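Equipment Plan for a Two-Arm Handling Bench
Telma Iturra
Plurkorthorpe project, final report, section 4: Budget and purchasing
Sep 14, 2019

4.1 Scope

This section covers what was bought for the bench, what was deferred, and what the next group should plan for. The arms and their controllers were already owned by the department and are not charged to the project. Everything else came from a Fundgate student grant of $3,055, with no carryover allowed.

4.2 Spending

Grippers were left out of the first draft of the budget. We had assumed the existing pair could be kept, but the fingers did not open wide enough for the hose parts chosen as the test object. A used matching pair was bought through Oltisham in August. The remaining lines were:

Table and leveling hardware: $603
Hose sections and cuffs: $59
Mounting plates, cut and drilled: charged to the shop account
Spare finger pads: deferred

Delivery time mattered more than price for the mounting plates. An outside quote was lower per plate but carried a seven week lead time, so the shop did the work.

4.3 Bench layout

The arms work from opposite sides of one white table, with the grippers facing inward and the parts lying between them. Table width was set from the reach of the arms with the grippers fitted. The first drawing used bare wrist reach and would have produced a table too narrow for two parts to be set down well apart. Legs with rows of adjustment holes cost more than fixed legs and were accepted for that reason alone: the arm bases are at a fixed height and the table is not.
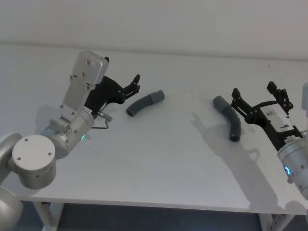

Should a group with the same grant buy both grippers at once?

Buy them together if the task needs two hands. A single gripper leaves one arm idle, and a second one ordered later may be a different revision with its own bolt pattern, which means drawing the mounting plate again.

4.4 Items for the next budget

Spare finger pads should be the first line. Cable guides should be the second, with enough length for the full wrist rotation. A second set of hose sections is cheap and can be ordered with the first.

The Nomura storage cabinet listed in the proposal was dropped. Parts are kept in the shop, and the key is signed out at the front desk.

Receipts are in Appendix C. The table receipt is filed under the old project number.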